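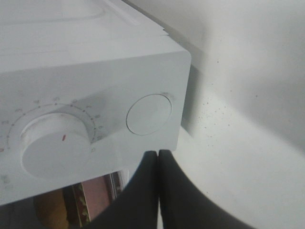
Annual walk-through, Draltwood cabin: kitchen, wiring and alarms

I do this list every August before the fall renters start coming in, and I write my comments right on it so I can read them a year later and see what I promised to fix. My place is 1,679 square feet on one floor with a crawl space, so your list may be longer. Feel free to copy mine and cross out what you don't have.

SMOKE AND CO ALARMS

Press the test button on every smoke alarm - OK
Comment: The hallway one is so loud that I now wear earmuffs. Both bedrooms were fine.

Check the date on the back - FIX
Comment: Hallway alarm hits ten years this winter, so I've got a new one on order. Wrote the install date on the side in marker this time, where I can read it without getting up on a ladder!

CO alarm near the bedrooms, working and not blocked - OK
Comment: Somebody had parked a laundry hamper in front of it. Moved.

FIRE EXTINGUISHER

Needle in the green, pin in place, hose not cracked - OK
Comment: Gave it a shake and a wipe.

Hung where you can grab it on the way out - FIX
Comment: Mine was behind the trash can, next to the stove, exactly where the fire would be. It's going by the back door. I have the bracket, I just need the right screws (the ones in the package are junk).

OUTLETS AND CORDS

GFCI outlets trip and reset - 3 tested, 1 FIX
Comment: The one left of the sink trips but won't reset without a hard push. I don't mess with wiring myself, so I called Greswood Electric and they can come by next week.

No cord under a rug, over a burner or pinched behind furniture - OK
Comment: Last year I failed this one badly. The lamp in the den now has its own outlet.

Heating appliances plugged straight into the wall - OK
Comment: Toaster, coffee maker, microwave, space heater. No power strips for any of them. I put a little note inside the cabinet door for guests and it seems to be working.

Breaker panel labeled and clear - FIX
Comment: Breaker number 20 still says "misc." I have lived with "misc." for way too long. Also cleared out the paint cans so there's room to stand. 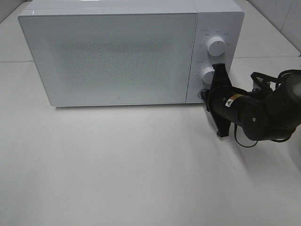
STOVE AND HOOD

Hood filter washed - OK
Comment: Soaked it in hot water and dish soap while I did the alarms. It came out pretty gross, and I'm moving this one to twice a year.

Anti-tip bracket on the range - OK
Comment: Pull the range forward gently and feel for it to catch. A lot of people skip this and it takes ten seconds.

Nothing stored on or over the burners - OK
Comment: Oven mitts moved to a drawer.

HEAT AND DRYER

Dryer vent cleaned to the outside - FIX
Comment: Got halfway and my brush came unscrewed inside the duct. Ó Dálaigh Chimney & Vent quoted me for the vent and the wood stove flue together, and I set aside $500 for both. Dryer is off limits until then.

Space heater clearance, three feet all around - OK
Comment: Taped a line on the floor. Ugly, but guests respect it.

WAY OUT

Both doors and all bedroom windows open easily - FIX
Comment: Back bedroom window sticks. Needs a little sanding and some wax.

House number readable from Prunemness Road - OK
Comment: Trimmed the lilac again.

Still open: hallway alarm, extinguisher bracket, GFCI by the sink, breaker label, dryer vent, back window. I'll recheck those before the first booking.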